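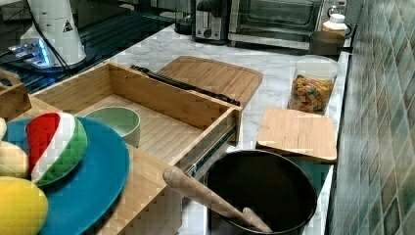
Bresura House -- kitchen and medication walk-through, July. The house opened in 2008 as a step-down residence for adults leaving inpatient psychiatric care, and staff go through this list once per shift. Small appliances such as the toaster and toaster oven stay on the counter. Any bottle out beside them gets picked up and its label read before the item is marked OK.

1. Medication cabinet locked, key on staff ring. OK.

2. Evening doses signed for. OK. One sheet had initials but no time. Time added at 9:15 p.m.

3. Refill requests sent to Colten Pharmacy. NOT DONE. Two are waiting on the prescriber. Call again in the morning.

4. Sharp knives counted in and locked. OK, 4 of 4.

5. Crisis line number posted by both phones. Upstairs card is faded -- replace.

6. Safety plans in each resident's folder. One still lists the old Plitevbridge clinic as the contact. Update it with the resident, not for them.

7. Bathroom door can be opened from outside. OK. Latch is stiff.

8. Window restrictors, second floor. Back bedroom loose. Work order 678 is open.

9. Check-ins done at the agreed times. OK. One resident asked for a later one and it was changed on the board.

Carry over to next shift: items 3, 5, 6 and 8.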